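4.2 Public demonstration

The bottle-handling task was shown to visitors during the November open day at Govby. The set-up followed the laboratory protocol of Section 3, with plastic bottles laid on their sides on a green work surface and yellow plastic sheeting at one end. The operator, Živko Mujić, could halt the arms at any time. Joint positions and fingertip forces were logged at 200 Hz by the Horkon controller. 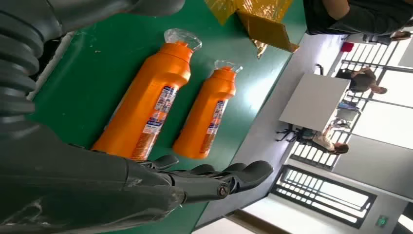
Lighting was left as found, and no screens were put up between the work area and the rest of the room. A run was ended after 64 s if no stable grasp had been recorded. Visitors were allowed to move the bottles between runs, which gave a wider spread of starting positions than the laboratory set.

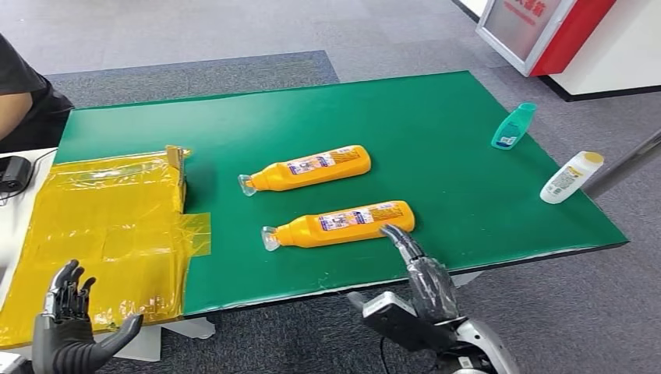

Figure 2. Work surface at the open day, with both hands and four bottles.

Grasp points were proposed by the Flumgate planner, trained on 3000 labelled views collected by Dragica Papadopoulos at Kos. No views from Govby were added before the demonstration. Runs in which a visitor touched the table after the start signal were marked by hand and are left out of the analysis in Section 5.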